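Coppens Opens Repair Desk for Household Goods at Its Nolidon Store

Customers can bring in lamps, small furniture and kitchen appliances for repair from this month

NOLIDON, June 2023 - Home goods retailer Coppens has opened a repair desk at its Nolidon store, where customers can have worn or broken household items assessed and fixed instead of replacing them. The desk accepts items from any maker, including goods that were not bought at Coppens.
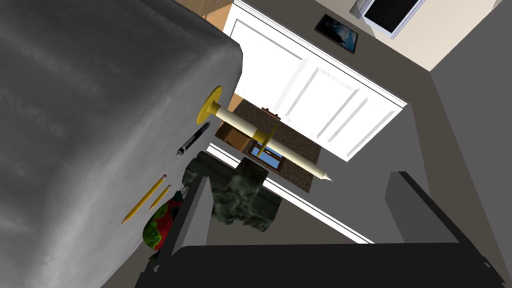
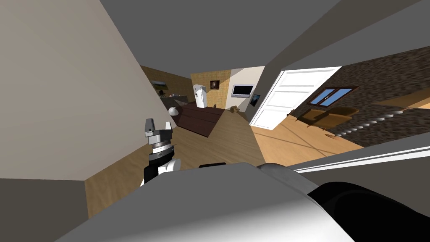

By Wondimu Tekleab, Coppens Press Office

The desk is on the ground floor of the store, next to customer service, and is open during regular store hours except Sundays. A trial that began in March was limited to members of the store's loyalty program. The service is now open to everyone.

Customers do not need an appointment. Staff look at the item at the counter and give a written price before any work starts. Assessment is free. If the customer turns down the price, the item goes back to them the same day.

The desk handles table and floor lamps, chairs, stools, small shelves, kettles, toasters, fans and vacuum cleaners. It does not take gas appliances, televisions, phones or anything that weighs more than 30 pounds. Upholstery work is sent to Manus, a local workshop, and takes longer than repairs done in the store.

Every repair carries a guarantee of 6 months on parts and labor. If the same fault comes back in that time, the item will be repaired again at no charge.

Coppens took in 795 items during the trial. Lamps were the most common, followed by chairs with loose joints. Many of the lamps needed only a new switch or cord.

"We kept hearing from customers who had a good lamp at home with one bad part and could not find anyone to look at it," said Wondimu Tekleab. "Most of these are short jobs if you have the part on the shelf."

Parts are supplied by Wolix, which keeps a stock of 2000 switches, plugs, hinges, casters and fittings for the desk. Customers who prefer to do the work themselves can buy the same parts at the counter. Printed instructions for common repairs are available there in English and Spanish.

Items that have been repaired are held for 30 days. Customers receive a text message when their item is ready and should bring the numbered ticket with them to pick it up.

Coppens will review the list of accepted items in the fall. Bicycles and sewing machines are being considered.

Media inquiries: Coppens Press Office, Nolidon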